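Laundry baskets to be replaced at Skonthorpe wash house

May 9, 2025

The shared wash house at Skonthorpe is to change its laundry baskets this month. Closed-sided tubs will be withdrawn and slotted plastic baskets put in their place. Users of the Sornton site will see the same change once the Skonthorpe stock has been issued.

The tubs have been in service for 7 years. Damp items left in them overnight dried slowly at the bottom, and lint built up in the corners where a cloth could not easily reach. The new type has openings in the walls and in the floor, so air can pass through from the sides and from underneath.

Light green plastic was chosen for the first batch. The back wall has a regular grid of rectangular openings, the adjoining side wall has a narrower column of slots, and the floor has longer holes set in diagonal rows.
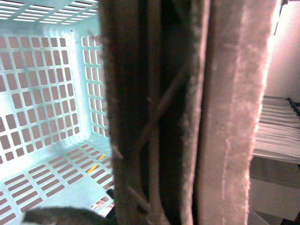
Cleaning and use

Baskets should be emptied fully after each load. Lint and threads caught in the slots can be brushed out dry, after which the basket is rinsed with cool water and left upside down on the rack. Bleach must not be used on the plastic.

Small items such as socks and baby clothes should go in a net bag, as they can work through the floor holes. Nets are kept on the shelf by the door.

Exchange of old tubs

Old tubs may be handed in at the Nava counter until the end of May. Each household may take 2 baskets. Cracked tubs will be accepted, but metal handles must be removed first.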